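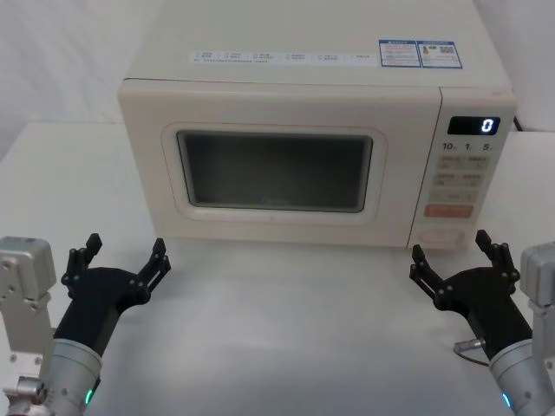
Cleaning and Looking After a Countertop Microwave

Posted Feb 8, 2022

A microwave gets used several times a day in most kitchens and wiped down maybe once a month. These are the things we do with ours. None of it takes special products, and most of it can be done while you wait for the kettle.

Before you start

Unplug the oven. Take out the glass tray and the roller ring and put them in the sink to soak in warm water with a little dish soap. If the tray has just come out of a hot oven, let it cool first, as glass can crack in cold water.

Loosening baked-on food

Put one cup of water and two tablespoons of white vinegar in a microwave-safe bowl. Stand a wooden spoon or a wooden chopstick in it so the water doesn't boil over suddenly. Plug the oven back in with the tray in place, run it on high for three minutes, then leave the door shut for another five. The steam does the work. Unplug again and wipe the walls, ceiling and floor with a damp cloth.

Half a lemon squeezed into the water works as well as vinegar and smells better. Drop the rind in too.

For a spot that won't come off, lay a wet cloth on it for ten minutes and try again. Don't scrape with a knife and don't use steel wool. Once the coating inside is scratched through, rust gets in.

The ceiling is the part people miss. Soup and tomato sauce spit upward, and the spots turn brown over time. Feel for them with your fingers if the light is poor.

The door and window

Wipe the inside of the door with a cloth wrung out in soapy water, then with a clean damp cloth, then dry it. Go over the edges where the door meets the oven. Crumbs and grease here can keep the door from closing flat.

On the outside, the raised border around the window collects a gray line of dust and kitchen grease. A soft toothbrush with a drop of dish soap gets it out. Cotton swabs are good for the corners and for any narrow seam.

Never push a pin or a toothpick through the mesh in the window. If you can see that the mesh is torn or bent, stop using the oven and have it looked at.

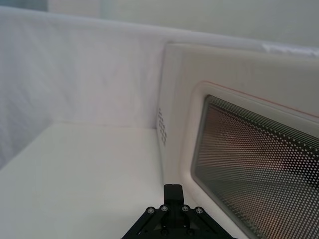

Can I spray cleaner straight onto the vent holes?
It's better to keep all liquid away from them. Use the brush attachment on the vacuum, or a dry paintbrush, and finish with a cloth that is barely damp. Cleaner that runs inside can reach the electrical parts.

The control panel

Put the cleaner on the cloth and keep it off the panel. A lightly damp microfiber cloth is enough for fingerprints. If the buttons are sticky, use a little rubbing alcohol on a swab, one key at a time, and test a corner first to see that it doesn't lift the printing. Doing this with the oven unplugged also keeps you from starting it by accident.

Stickers and labels

New ovens often come with labels stuck to the top or the door. Read them before you peel them. Some are only advertising or a link to the manual, and some carry safety notes or the model number. We take a picture of everything with a phone and then remove what isn't needed. Leave the rating plate alone, wherever it is on your model, because a repair shop will ask for it.

To get a label off painted metal or plastic:

Warm it with a hair dryer on low for half a minute.
Lift one corner with a fingernail and pull back slowly, keeping it flat against the surface.
Rub leftover glue with a little cooking oil, wait five minutes, and wash with dish soap.

Nail polish remover will dull plastic, so skip it.

Light-colored ovens

White and cream casings show splashes sooner than black ones, and some plastics yellow with age. Keep the oven out of direct sun if you can and away from the side of the stove. For light stains, mix baking soda and water to a thin paste, rub gently with a soft cloth, and wipe it off well. On a matte finish go very lightly, as rubbing hard leaves a shiny patch. Yellowing that has gone into the plastic itself won't clean off.

Where it stands

Check the manual for the gap it needs at the back, sides and top. Many want a few inches. The surface should be flat, dry and strong enough for the weight, and all the feet should sit on it. Don't store cereal boxes, bread or dish towels on top, especially over any openings. Pull the oven forward every couple of months and clean behind it. Ours came out last August and there was most of a bag of rice back there.

Smells

Burnt popcorn is the worst. Wipe the oven out, then leave an open dish of baking soda inside overnight with the door closed. Take it out before you cook. Dry coffee grounds also work. For fish, the lemon steam above usually does it in one go.

Tray and roller ring

Wash both in the sink, or in the dishwasher if the manual allows. Wipe the track under the ring before putting it back. A tray that bumps or grinds usually has a crumb in the track or isn't seated on the center piece.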